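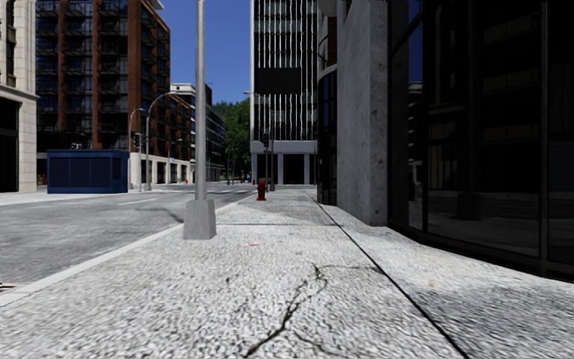 Skarix Troster 584 Manual Die-Cutting Machine
Item 3733

The Troster 584 is a hand-cranked roller press for cutting and embossing cardstock, vellum, felt and thin chipboard. It takes thin metal dies, steel-rule dies up to the platform's rated thickness, and most embossing folders. No power supply is needed.

Specifications
Feed opening: 169 mm
Platform length: 330 mm
Width, handle folded: 290 mm
Roller material: hardened steel
Feet: rubber, removable
Crank: left or right side, no tools required

In the box
Machine with crank handle
Base platform
Two clear cutting plates
Embossing mat
Magnetic shim
Plate guide card

Plate order
For thin metal dies, stack from the bottom: base platform, cutting plate, cardstock, die with the cutting edge down, cutting plate. For embossing folders, replace the top cutting plate with the embossing mat. Steel-rule dies run without the base platform. The guide card lists the remaining combinations, including those for Flametti layering dies.

If the crank stops turning with normal hand pressure, reverse it and check the stack. Do not add weight to the handle. Intricate dies may need a second pass with the plate rotated a quarter turn. Add one or two sheets of copy paper as a shim before trying a third pass.

Care
Cutting plates will mark and bow with use. Flip them after each session and replace them when cracks reach the edge. Wipe the rollers with a dry cloth. Do not oil the gears; they are packed at assembly. Store the machine with the platform removed.

Compatibility
Horgan A6 folders fit without trimming. Horgan slimline dies longer than the platform must be run in two sections. Electric-machine plates from the Troster 103 are thicker and should not be used in this model.

Replacement parts
Cutting plates, pair: item 3734
Embossing mat: item 3736
Crank handle: item 3739

Warranty
Two years on the frame, rollers and gears. Plates and mats are consumables and are not covered. Keep the packing slip, as the serial number is printed there and under the base.

Plate guide written by Mahsa Hosseinzadeh. Bench testing by Ardalan Kazemi. Revised October.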